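Cloth folding demos: keep the bad grasps or throw them out?

Posted by Norbert Šťastný, 12/07/2021

I'm collecting teleoperated demos for a cloth folding policy. So far I have 300 episodes, with a wrist camera and joint positions logged together. In 31 of them the gripper misses the first pinch and I go back for a second try. Should I delete those before training?
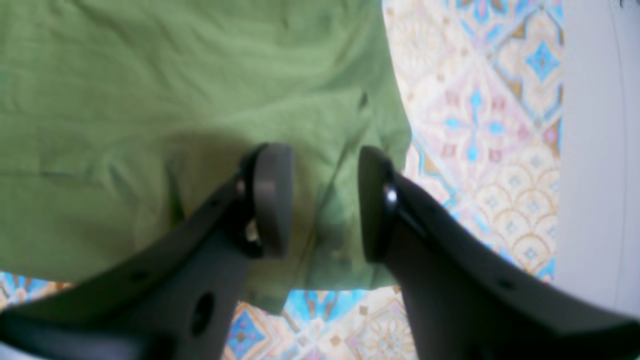
My other worry is the background. Everything so far was recorded over one patterned surface, and I don't want the policy to learn the pattern instead of the cloth. The green fabric is easy to tell apart from the blue and pink tile design, but I also have a cream towel that nearly vanishes on it. Do I need plain backgrounds too?

Fitholm
Keep the retries. If every demo is perfect, the policy never sees how to recover from a miss. I would only delete episodes where you gave up or the logging dropped out. Tag the 31 so you can train with and without them and compare.

For backgrounds, change the surface every 12 episodes or so. Don't do one long block per surface, because your own driving gets better over time and that ends up tied to the background. Move the cloth's starting position too.

Majimbun
just get more data. we had 2320 episodes by March and it still dropped socks

Birnby
Agree with Fitholm on retries. Check your pauses as well. If you stop to think with the pads on either side of the fabric, the policy will learn to stop there. I trim any pause before the fingers close. Leave the cream towel in, but hold a few of those episodes back for testing.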